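Teleop demos, sim kitchen set. Questions that keep coming up, last edit 2022-01-09. Ask Agata before you ask the list pls. 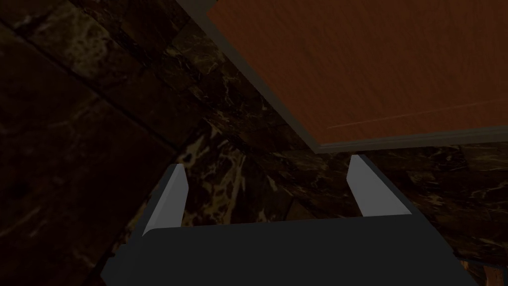 ## Getting started

**What am I supposed to do in a session?**
Drive the arm by hand controller, do the task, save the run. 10 good runs per task, then stop. Tasks are on the sheet Ornella sends out. One line each: "open the door", "close the door", "reach for the panel edge and hold".

**Do I need the headset?**
No. Wrist view on the screen is enough for most people. Headset if you want depth. If you get queasy, take it off and finish on the screen, the runs are equally usable.

**Which login?**
The shared Plavent one. Not your own. Runs saved under personal logins end up in the wrong folder and Ubaldo has to move them one at a time.

**How long before I'm any good?**
Depends. Do the practice room first, at least 3 runs, don't save them. Most people stop overshooting by then. Arturo took a whole afternoon and he's now our fastest, so.

## Driving

**The wrist view is so dark. Is my monitor broken?**
Probably not. The dark marble set renders dim, and the gripper is dark gray on top of it. Use the pale inner faces of the fingers as your guide, they're the brightest thing down there. Don't turn up the brightness in the viewer settings, it gets written into the saved run. Turn up your monitor instead.

**Which way is forward?**
Away from the palm, the way the fingers point. Up on the screen. If stick-up moves you sideways you've got base mode on, press the mode button once.

**How close should the fingers get before I close them?**
Closer than feels right. From the wrist it can look like a fingertip is nearly touching an edge when there's still a gap behind it. Come in slow, fingers wide open, wait for the contact light, then close. No light = no contact, whatever the picture looks like.

**Can I come at a panel from the side?**
Yes and please do. We have too many straight-on runs. Angled ones are what the Famberg people asked for. Just don't drag a finger along the face of the wood, the sim lets you do it and a real arm wouldn't enjoy it.

**I stopped for a sec to think. Is the run ruined?**
Short pause is fine. Long pause, toss it. The policy learns the pause too and then it just sits there.

**Can I fix a mistake in the middle?**
Yes!! Keep going. A missed reach you recover from is worth keeping, tag it "recovered". What we can't use is a miss where you hit reset halfway thru.

**Fingers open or closed at the start?**
Open, all the way. Every task on this set. If they start half closed, hit home again and wait for it to settle.

## Saving and tagging

**What do I tag?**
- clean
- recovered
- failed
- junk

One tag only. "Failed" means you tried the task properly and didn't get there. "Junk" is phone rang, wrong scene, wrong mode, etc.

**Do failed runs get deleted?**
No, they go in their own pile. Assunta uses them for the success checker. Junk gets deleted at the end of the month.

**File's over 200 MB, is that ok?**
No. You left the recorder going. Trim it or tag it junk, your call.

**I saved under the wrong task.**
Tell Ubaldo the run number and the right task. Don't rename it yourself, the index dosen't pick it up.

## Problems

**Controller drops out.**
Unplug, count to ten, plug back in. Happens again, swap to the spare. Label the bad one so the next person doesn't get it.

**Arm shakes when I hold still.**
Gain too high. Set it to 19 and leave it. Somebody keeps changing this.

**Door goes straight through the gripper.**
Known bug, old scene files from September. Pull the new ones. Any run where you see it is junk, sorry.

**Will this ever run on a real arm?**
Plan is yes, for door tasks first. No date. Agata will post when there is one.

**Who do I bug?**
- Scenes, rendering: Agata Fabbri
- Task sheet, sign-ups: Ornella Orlandini
- Files, logins: Ubaldo Marras
- Tags, checker: Assunta Santoro
- Controllers, gain, anything that shakes: Arturo Ferraro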